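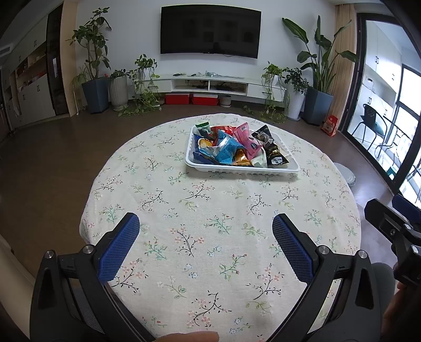 Snack packet station, living room table. Grippers open over the near side, tray toward the far side.

Equipment > Hand-Held Grippers > Checklists > Household Bench, Packets and Trays

Search this section Enter a part or checklist name Go

October
By the Skiltley bench team

Pre-Session Safety and Inspection Checklist: Comparing the Irgate and Visine Fingertip Pads on Snack Packets

Thank you for taking the time to go through this one properly, because I know it looks long for something you could rush through over a cup of coffee. It covers the hand-held grippers we are trying side by side this month, first with the Irgate pads and then with the Visine pads, on a tray of mixed snack packets set out on a round table. Please fill it in fresh at each pad change, even if you only stepped away for a minute. My comments are under each item, and you are very welcome to add your own.

1. Table and floor
[x] Table does not rock when leaned on
[x] Cloth hangs clear of feet and chair legs
[x] Walking space all the way around
Comment: We kept a tablecloth on for this round, since people do have tablecloths, and a printed one gives the cameras plenty to look at. The floral one is lovely, but mind the folds on the side where you stand. I caught one with my knee and pulled the whole tray an inch toward me. Trailing plants count as floor hazards too, so look down before you back up toward the TV console.

2. Tray and packets
[x] Tray sits flat, rim not cracked
[x] No packets open or leaking
[x] Shiny and dull wrappers both in the pile
[ ] Spare packets stored off the table
Comment: Left the last box blank, as I still had the spares in my tote bag on a chair. Leave the pile heaped up, please, and resist the urge to tidy it! A packet leaning over the rim is a much fairer test than one lying flat, and the crinkly ones are where the two pads really part ways. Retire any packet with a split seam straight away.

3. Gripper linkages
[x] All pins seated, heads flush, none turning by hand
[x] Links open and close without catching
[x] No burrs along the openings in the links
Comment: Run a fingertip along the links with the gripper resting on the table, never while somebody is squeezing it. One gripper had a pin that sat a hair proud. I swapped it from the Laizer spares kit, and it has been smooth as butter since. Keep your fingers behind the linkage during a grasp. It is so easy to let one creep forward when you are concentrating, and the pinch is a nasty one.

4. Fingertip pads
[x] Texture clean, no crumbs or grease
[x] No lifting at the pad edges
[x] Left and right pads match
Comment: Wipe, let dry, then check again under a good light. The Irgate pads are due for replacement at 125 grasps on wrappers and the Visine pads go by the same number for now, so that neither one gets an unfair head start. I think the Visine holds foil better, but it also picks up lint from the cloth, and I would love a second opinion on that.

5. Cameras and recording
[x] Mount tight, lens wiped
[x] Both fingertips in view when fully open
[x] Storage checked before starting
Comment: We have 1,082 grasps logged across both pads, and 19 of those had to be set aside for a smeared lens. That is a shame when a cloth takes five seconds. Bright glass doors can wash out one side of the view, so do a short test clip facing the daylight before you settle in.

6. Two people at one table
[x] Agreed who reaches first
[x] Arms do not cross over the tray
[x] Stop word agreed and said out loud once
Comment: With 2 grippers working near one tray, most of our bumps have been knuckles against linkages. Stand a little farther apart than feels natural. Ours is "hold," and anybody may say it.

Result: fit to start, with one open item (spare packets, section 2).

Next check: at the change to the Visine pads. Please bring lint rollers if you have them at home, as we are down to our last one.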